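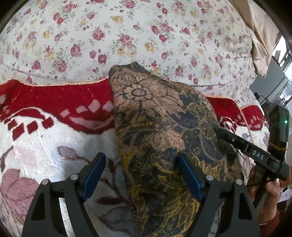 Mobile franchises are usually compared on entry fee alone, and this project tests whether that comparison holds for a low-priced service. The case is Sadance, a van-based laundry pick-up franchise operating in Arketville. Its price list has two classes, plain and printed. A bundle with dense black flowers and mustard accents falls in the second class and is charged at the higher rate. The class mix therefore affects the operator's revenue and had to be included in the model.

Method

Two fee structures were modelled over one year of trading. Structure A has an entry fee of $2,000 and a royalty of 7 per cent of gross sales. Structure B, used by the competing franchisor Koech, has an entry fee of $1,000 and a flat charge of $245 per month. Fuel, insurance and van lease were held equal. Zodwa Lekota built the spreadsheet and Bongani Pillay checked the formulas.
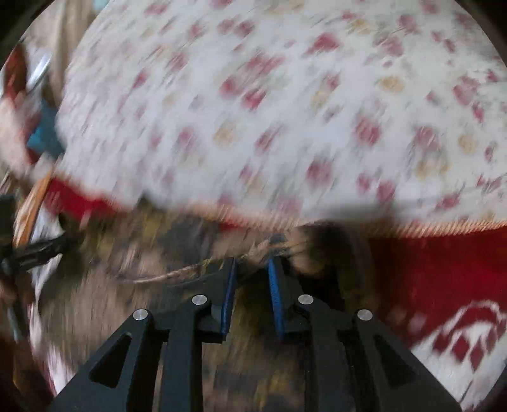

Figure 2. Hand-held gripper with two fingers and round silver pivot pins.

Results

Over twelve months the fixed cost of Structure B is $3,940. Structure A reaches the same total when royalties equal $1,940, at annual gross sales of $27,714. Below that level A is cheaper for the operator. Above it, B is.

Limitations

Territory size was not modelled. Neither franchisor publishes renewal terms, so the entry fee was treated as a one-off cost. Seasonal variation was left out, although it would favour A in slow months, when the flat charge is still payable.

Fouzia Talpur wrote the sections on method and results. Kagiso Ngcobo edited the final draft.

Related reports
Van lease or purchase: a cost model
Nerkix booking software for sole operators
Territory clauses in service franchises
Royalty or flat fee? Notes from April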